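Open day FAQ: the shop-packing robots at Wakov

By Zlatko Kneževič, 23/04/2021
3 shares

So many of you wrote in after the visit that I've put my answers in one place.

Was it a real shop?
No, just a table done up like one — snacks on clear racks and a blue plastic basket to pack them in.
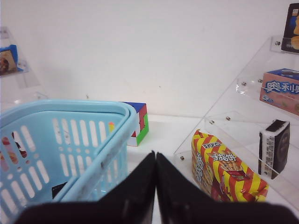

Could we have a go ourselves? Sadly not this time, though I did beg!

Is it quick?
Not very. I'd beat it easily, but then I eat the stock.

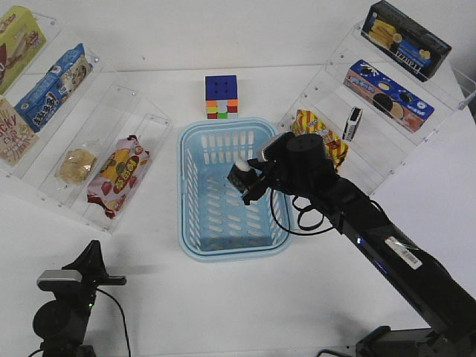 One arm over the basket with a little black-and-white box in its grip.

Will there be another?
Yes, Stanach in February. Booking's free.

Comments (2)

Radonjić fan: My lad wants the Rubik's cube!

Mo: Is there parking at Stanach?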